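Keeping the drinks cell running at Plollano

Anjana Bhuiyan looks after the two-armed serving cell in the Plollano test room, where a robot works a pair of drink dispensers. We asked her what upkeep looks like.

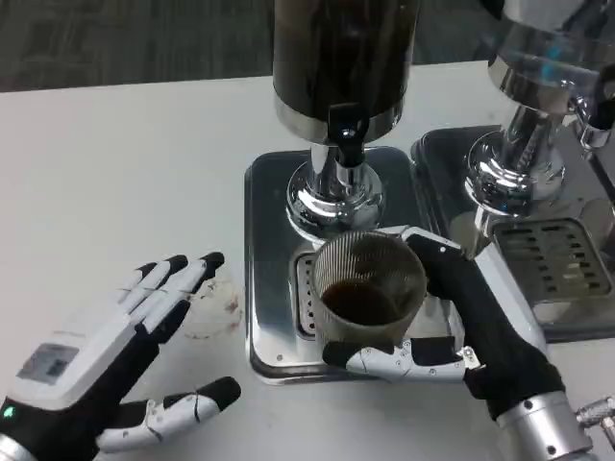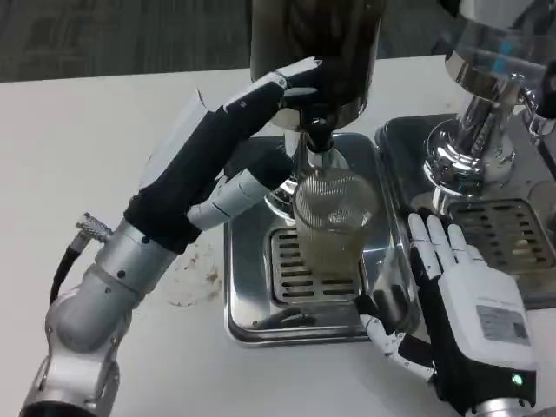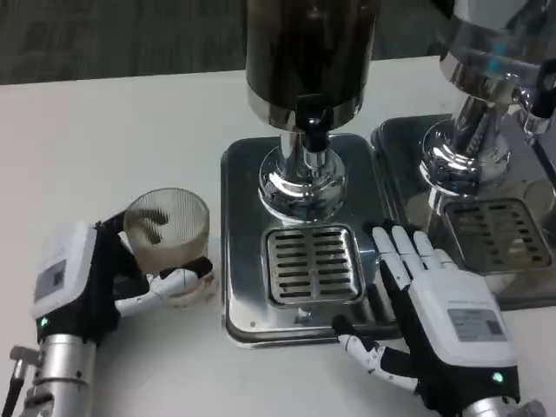 The cell at Plollano. Photos: Thilini Cassim / Brimmont

Most of her time goes to the hands. "I check the fingers first, every joint, before the arms get power," Bhuiyan said. "Then the screws. Then I open and close each hand 10 times and listen."

The status light on each hand should be green before a run. If it isn't, she reseats the cable at the wrist. "That fixes it most days. When it doesn't, I swap the hand and send the old one to Clodavik."

Position is the other job. The trays creep when a glass is set down hard, and 18 millimeters is enough to spoil a pour. She lines them up again by eye, then runs the reach check.

Ribbed glass was a problem in December. "It kept turning in the grip," she said. "We dropped the grip force to 70 percent and closed slower – that helped, but I still don't love it."

Spills get wiped up at the end of a shift. The black wrist covers come off for washing after 100 pours, and she keeps a spare set in the drawer.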